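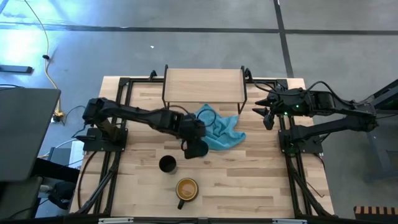
Drosard Street Community Garden
Minutes, November members meeting

Start 6:35 pm, a little late, door was locked. Wanda Halvorsen chairing, Gisela Pfeiffer taking notes (sorry for the handwriting, typed up after).

Apologies: read out, see sign-in sheet.

Last minutes: approved with one change. Item on the hose reels should say "repair" not "replace". Gisela to fix the copy on the website.

1. Water

City bill came in at $893 for the season. Higher than last year. Wanda thinks the drip line on the east beds ran overnight more than once in August. Others think it was just a dry summer. Long back and forth. Timer on that line is a Tralix, old one, display has been dead since spring so you can't tell what it's set to. Agreed: replace timer before the water goes back on. Budget up to $300 for timer plus fittings. Anything left over goes to new washers for the standpipes.

Water shutoff: before first hard freeze. Lines to be blown out same day. Wanda has the key to the meter box. Please take your own hoses home or drain them and hang them in the shed. Anything left on the paths will be put in the free pile.

2. Plots

Three plots given up at season end. Waiting list gets offered these first, in order, one week to answer, then next person. Question from the floor: can current members swap into an empty plot before it goes to the list? Rules don't say. Vote: yes, as long as the old plot is left clean. Passed, two against.

Plot 14 still has the tomato cages and a lot of bindweed. Letter was sent, no reply. Wanda to phone.

Discussion about plots that look abandoned but arent. Some people garden early mornings and never get seen. Agreed no letters before mid-season unless weeds are going to seed into the neighbors.

3. Compost

Bin 2 is full and not heating up. Too many wet leaves, not enough turning. Bin 3 is good and can be used in spring. Please STOP putting in:
citrus
cooked food
the little stickers off fruit
anything with blight on it (bag it and take it home)

Wood chips: Paltier Tree Service will drop a load for free when they have one nearby, but no say in when. Needs someone to open the gate. Gisela will be the contact, she's close by. Chips are for paths only, not beds, we had this argument last year.

Turning rota for the winter, sheet went round, still gaps in January.

4. Seed order

Going with Zein again this year. Prices up a bit, but the beans did well and the lettuce was fine. Complaint about the carrots (poor germination, three different plots). Could be the soil crusting over. Will try a different variety and see. Order forms in the shed, in the blue folder, back by end of month. Cash or check, put your plot number on it.

Garlic: if you havent planted do it now.

Seed potatoes ordered separately, Wanda doing it, let her know how many pounds. No early variety last year, several people want one.

5. Shed and tools

Good wheelbarrow has a flat. Bad wheelbarrow is still bad. Loppers missing, long handled ones with the orange grips, please check your car. Mice in the shed again, so no birdseed or bone meal on the lower shelves. Lids on everything.

Combination will change Jan 1, sent by email only, dont post it on the board.

6. Fence

North side leaning worse after the wind. Two posts rotted at ground level. Quote wanted before we do anything, one member knows someone. Bring to next meeting. In the meantime no climbing beans or squash on that stretch in spring until it's sorted, and whoever has tied a tarp to it please untie it, it's acting like a sail.

7. Other

Neighbor asked if we can cut back the raspberries coming under his side. Yes. Gisela and one other to do it when leaves are down.

Plant sale: same weekend in May as before? Clashes with the school fair. Put off to January meeting.

Potluck: sign up by email, say if it has nuts. Last time we had six potato salads.

Bee boxes: ran out of time, first item in January.

Closed 8:10 pm.

To do
Wanda: phone plot 14, timer, potato order, shutoff
Gisela: website fix, wood chips, raspberries, email new combination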